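The rulebook arrives before the robots do

Varnero's handbook for teaching machines to do chores runs to 912 clauses, and I have read almost all of them. Clause after clause deals with the gripper: how to hold it, how to carry it between tasks, when to put it down. Very little deals with the person whose hands are on it for a whole shift.

The firm says its rules make the recordings "consistent." Maybe they do. I asked for figures comparing sites that follow the handbook with sites that don't, and got a second copy of the handbook.

What I wanted to know was simpler. Who checks the floor for cables? Who decides when a wrist has had enough?

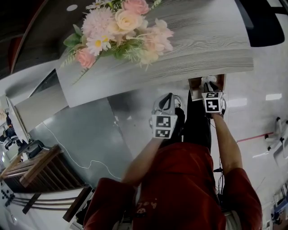

Svatopluk Vlček
Contributing writer, Clivville

The work itself is small stuff. One gripper in each hand, marker cubes on top, a little cardboard box to deal with by a table of artificial flowers. A thin white cable lies in a loose wave across the gray part of the floor. The handbook's page on trip hazards says walkways should be kept "reasonably clear," a phrase that could cover nearly anything.

Hélder Cunha, who audits workplaces for Leitão, thinks I am being unfair. "You start with a weak rule and tighten it," he told me on a Tuesday call. Fine, but this one has been through 2 revisions, and both went into the section on file names.

Zirkance, a smaller competitor, has a single sheet taped to the wall. It sets a break every hour and says who can stop the work. I don't know that it gets followed either. I could at least find the part about people.

Varnero expects its next edition in June.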